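Paid sessions: come teach our robot with your hands (no robot experience needed)

Posted 2020-05-16 by the demonstration team at the Kestance lab

Hi! I run the data side of a small research group here at Kestance, and I'm looking for people who'd like to spend a few hours at a table wearing a pair of grippers and doing very ordinary things with them. We call the study Jultden. Read on if you like fiddly tasks and don't mind a cable or two along your arm. 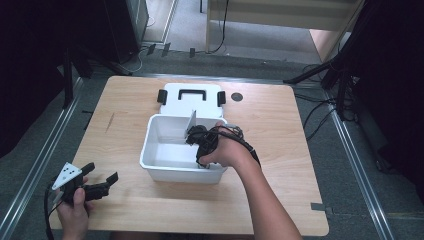
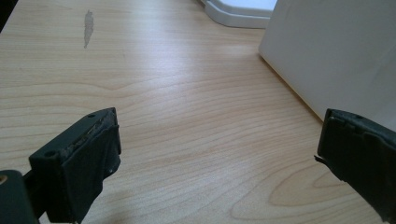
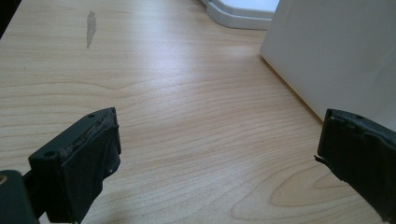 The hand-held grippers at the worktable.

So what are we up to? We want robot arms to learn household jobs from people, and the usual way is to have somebody drive the arm around by remote control. It's slow, and it makes everybody move like they're underwater. With hand-held grippers you skip the arm entirely. You wear the tool, you do the job at your own pace, and the cameras and trackers record what your hands did. Later we train a policy on those recordings and run it on the arm (that part happens without you, though you're welcome to come and watch!).

We ran a first round in January with people from our own building, and we got a result I'm still pretty excited about. We collected 706 demonstrations of two-handed bin and lid tasks. The policy trained on the whole set did better than the one trained only on the clips from our most practiced person, even though her clips looked much cleaner to me. Our best guess is that the fumbles help - a person who misses a grab and goes back for it is showing the robot how to recover. But our first group was small and they all knew each other's tricks, so now I need people who have never seen our tasks before. That could be you.

What you'd do

You'd come in for 5 sessions. The first one is mostly practice: we fit the grippers to your hands, you pick things up and put them down, you drop a bunch of stuff, we all relax. After that you'd get a task card and repeat the same job with small changes. The bin moves, the lid starts somewhere else, maybe I ask you to lead with the other hand. Some of it is repetitive, I won't lie. Bring a playlist.

Each session is 42 minutes of recording, split up by breaks. You can ask for an extra break whenever you want one, and you can stop the study at any point and still be paid for the sessions you've finished.

What you'd get

You can earn up to $300 for the full set, paid by check or gift card, your pick. We also validate parking at the Suson Street garage. If you'd like to see your own recordings, ask me and I'll pull them up for you.

Who we're looking for

Adults 18 and over with comfortable use of both hands. Left-handed people, please please apply - our first round was nearly all righties and I'd love to fix that. Large hands, small hands, long fingernails, all good. If you've had a wrist or shoulder injury lately, write to me first and we'll talk over whether this is a good fit, as the grippers do get tiring after a while. Sorry, we can't take anyone who helped out in the January round.

About the recordings

We record your hands, your forearms and whatever is on the table. Your voice isn't kept. Rings and watches come off before we start, and if you have a tattoo you'd like kept out of the data, we have sleeves you can wear. You'll get the consent form by email ahead of time so you can read it at home with a cup of coffee.

How to sign up

Fill in the short form on the Jultden page, or stop by the front desk in the Batista Building and ask for a paper copy. Tell me which hand you write with and whether mornings or afternoons suit you better. I answer everything myself, so give me a couple of days. When you come in, wear short sleeves or something you can push up past the elbow.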